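Koppel completes sale of Jamavby wind farm stake to Pastico

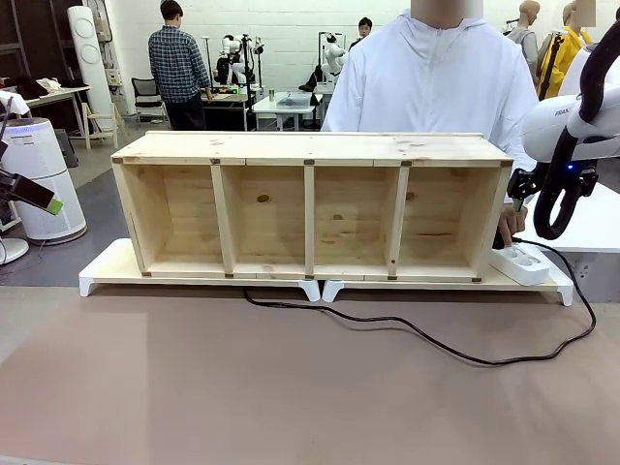
Koppel has sold a 90 per cent stake in its Jamavby onshore wind project to the infrastructure investor Pastico, the two companies said in May. Koppel will keep the remaining share and will go on managing the site under a long-term services agreement.

The price was not disclosed. Pastico said it had paid part of the sum on completion and would pay the rest once the project is connected to the grid and has passed its performance tests.

Jamavby has planning consent, signed land leases and a grid connection offer. Work on the access road and the substation platform has started, and the first turbine foundations are due to be poured after the summer. The leases run for 30 years from the start of commercial operation, with an option to extend if the landowners and the municipality agree.

Reet Kivi, who led the sale for Koppel, said the company had looked at keeping full ownership but would have had to delay two other sites in order to pay for it.

"We are a small developer and we have a lot of projects at the same stage," she said. "Selling now lets us build this one on time and carry on with the planning work elsewhere. We wanted to stay involved because we know the landowners and have been dealing with them for a long time."

The law firm Grerley advised Koppel on the sale, the turbine supply contract and the shareholders' agreement. Its team was led by Ojārs Ozoliņš, a partner in the firm's energy practice. Pastico used its in-house lawyers, with outside advice on tax and competition law.

Ozoliņš said most of the negotiation had been over who would carry the risk of a late grid connection. Under the final terms, Koppel bears the cost of delays caused by its own contractors, while the cost of delays on the network operator's side is shared between the two owners in line with their holdings. Either side can call for the construction budget to be reviewed if the connection date moves by more than 3 months.

"Grid dates have become the hardest point in nearly every deal we see," he said. "Buyers used to accept a date in a letter. Now they want to see the works programme and speak to the engineers before they sign."

The project company had 1,713 documents in its data room by the time the sale was signed, many of them lease papers and survey reports. Some of the older leases had to be corrected and registered again after plot boundaries were redrawn, and this pushed back completion. Kivi said none of the landowners had asked for new terms as a result.

Bank debt for the construction phase has been agreed in principle and is expected to be signed later in the year. Until then the works will be paid for with shareholder loans, most of which will come from Pastico. The lenders have asked for part of the output to be sold under a fixed-price contract, and talks with two industrial buyers are under way. The rest would be sold on the open market.

Residents living closest to the turbines will be offered a yearly payment once the site is running, on the terms set out in the planning consent. Koppel said the sale does not change this commitment, which passes to the project company along with the duty to restore the land at the end of the leases. A restoration bond will be lodged with the municipality before the first turbine is delivered.

A public information evening on the construction traffic plan will be held at the Jamavby village hall, starting at 6.30pm. The plan covers delivery routes, working hours and the temporary closure of the forest road north of the site. Copies can be read at the municipal office, and written comments can be handed in there or at the meeting.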